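Prindell moves rib and collar knitting to Cevholm mill
March 27, 2018

Prindell, the knitted fabric maker based in Nisumton, has moved its rib and collar knitting out of the main plant and into a separate mill on the Cevholm road. The last of the flat knitting machines went over last week, and the company says the new site is now taking regular orders.

The Cevholm mill is the former Roy hosiery works, which stood idle for a long time after its owners stopped making socks. Prindell took a lease on the building last August and has spent the months in between on the floor, the roof drains and the power supply. The old boiler house has been kept but is not in use. Steam for the finishing side still comes from the main plant, where all of the washing and compacting will stay.

Rizwan Marikar, who runs production for Prindell, said the main plant had run out of floor.

"We had collar machines standing in the passage to the yarn store," he said. "Every time a truck came in, somebody had to move pallets before the cones could go through. It was slowing down the circular side, and the circular side is where most of our fabric comes from."

The main plant will keep all of its circular machines, which knit single jersey, interlock and fleece in tube form. The flat machines, which make collars, cuffs and waistbands in shaped pieces, are all at Cevholm. So are the small-diameter rib machines that used to share a bay with the fleece line. The two sites are six miles apart, and a company van runs between them in the morning and again after lunch.

Prindell employs about 200 people. Of those, 40 now report to Cevholm, most of them machine operators and linkers who worked on the same machines before the move. Workers who live on the Nisumton side can ride the van, and the company has agreed to count the morning ride as paid time until the end of summer. After that the arrangement will be looked at again. There have been no layoffs, and Marikar said a small number of openings for trainee fixers would be posted at both gates.

The move has been awkward at times. Flat knitting machines are heavy for their size and do not like being tilted, and each one had to be leveled and test-run before it could go back to paid work. Some buyers were told in the winter to expect late collars. One polo shirt order was knitted at an outside shop to meet its ship date, and Prindell covered the difference in price.

"Those were our delays and we paid for them," Marikar said. "Everything on the board now is our own knitting."

The mill has its own small lab for checking incoming yarn. Cones are weighed and sampled when they arrive, and a short length from each lot is knitted into a test panel before the lot is released to the machines. Until now that work was done at the main plant for everything, and a bad lot of rib yarn could sit in line behind jersey yarn for a day or more. The lab has a count tester, a twist tester and a conditioning cabinet, all moved from storage, along with a light box for matching shades against the buyer's card. 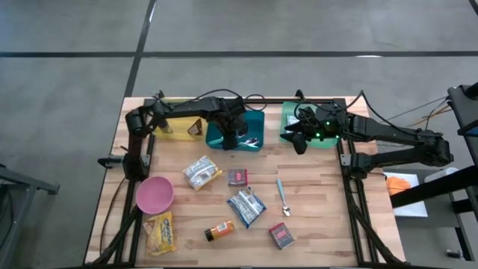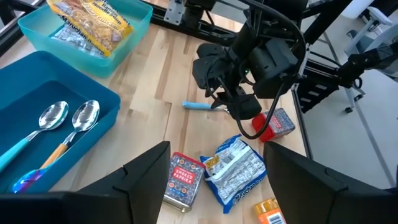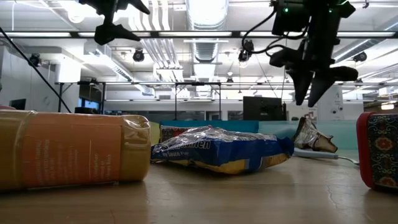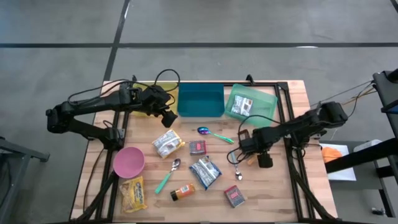 Shade matching is the part of the job buyers ask about most, since a collar is knitted at one place and sewn onto a body fabric knitted at another. Prindell's answer is to dye both from the same recipe and to keep a cutting of each approved batch at both sites. The hardest shades to hold are the pale naturals. One new stock color for rib and collar fabric is a light sandy tan close to the wooden tabletop in the last picture, and it took several rounds in the dye lab before the collar and the jersey agreed under store lighting as well as daylight. It will be offered from stock along with white, black, navy and a gray marl. Other colors will be made to order as before.

Gaurav Chaudhary, who handles sales to garment makers, said the stock program was aimed at smaller sewing shops that cannot meet a dye house minimum. In the past those shops bought body fabric from Prindell and then had to find collars and cuffs wherever they could.

"They would come back to us with a white shirt and a cream collar and ask what happened," Chaudhary said. "What happened is that the collar came from somewhere else. Now they can put both on one order sheet."

Collars in the stock program will come in plain and single-tipped versions, with cuffs to match. They will be sold in bundles by size and will be separated by a draw thread, as is usual, so that the sewing shop can pull them apart without cutting. Rib by the yard will be sold in open width or in tube. The company will also cut rib into bands for shops that ask for it, though Chaudhary said this would be quoted separately and would depend on how busy the cutting table was.

Jacquard collars, with a name or stripe pattern knitted in, remain a made-to-order item. Artwork has to be redrawn for the machine and a sample sent out for approval. Chaudhary asked customers to send the artwork at actual size, with the yarn colors marked, and to say which edge of the collar sits against the neck. A surprising number of drawings arrive without that, he said, and the pattern then has to be knitted both ways.

Prices for made-to-order work have not changed with the move. The stock price list went to existing customers with their March statements, and a printed copy can be picked up at the sales counter in Nisumton. The counter is staying where it is. Cevholm has no walk-in sales, and customers who turn up there to collect goods will be sent back to the main plant unless the pickup was arranged ahead of time.

The lease on the old Roy building also covers a long shed at the rear and a strip of land down to the creek. Prindell has no plans to build on the land. The shed is being used for empty cones, cartons and needle beds waiting for repair. Marikar said he would like to see it turned into a training room at some point – the company has been teaching new fixers on working machines in the middle of a shift, and that is hard on both the learner and the output. No money has been set aside for it this year.

Neighbors of the mill had asked the company about noise and truck traffic when the lease was announced. Flat machines are quieter than the weaving looms some residents remember from the district, but they do run through the evening. Under the terms agreed with the town, the loading door on the street side is to be kept shut after dark and the trucks are to use the lower gate. The lower gate road was patched in the winter and is due to be resurfaced, with Prindell paying part of the cost.

Water was the other question. The hosiery works had its own small dye shop, and older residents recall the creek changing color with the season's socks. Prindell said there would be no dyeing or bleaching at Cevholm. Water use at the mill is limited to the restrooms, the canteen and the humidifiers that keep the yarn from drying out and breaking on the machines. Dyeing for both sites is done at the main plant, which has its own treatment tanks.

Inside, the building still looks much as it did. The maple floor in the knitting room was sanded and sealed, and the old overhead line shaft has been left in place above the aisle with its belts removed. New lights have been hung lower, over the machines. The name Roy can still be read in the brickwork on the street side, and the company says it will stay there.

With the passage at the Nisumton plant clear again, the circular side is being rearranged. The fleece machines will spread into the bay left by the rib machines, and the inspection frames are to be moved closer to the compactor so that finished rolls do not have to be carried across the floor twice. That work is planned for the August shutdown. Orders for fleece that are needed in early fall should be placed before then, Chaudhary said, and customers with standing monthly orders will be contacted about shipping part of the quantity early.

The company is also changing its paperwork to go with the split. Delivery notes for rib and collars now carry a C before the lot number. Customers who match lots by number when they reorder should include the letter. Older lots without the letter remain valid, and the sales office can look them up from the date on the carton label.

Yarn suppliers have been asked to deliver to the site named on the purchase order. A few loads meant for Cevholm were dropped at the main plant in the first days and had to be reloaded onto the van. Receiving at Cevholm is open in the mornings only.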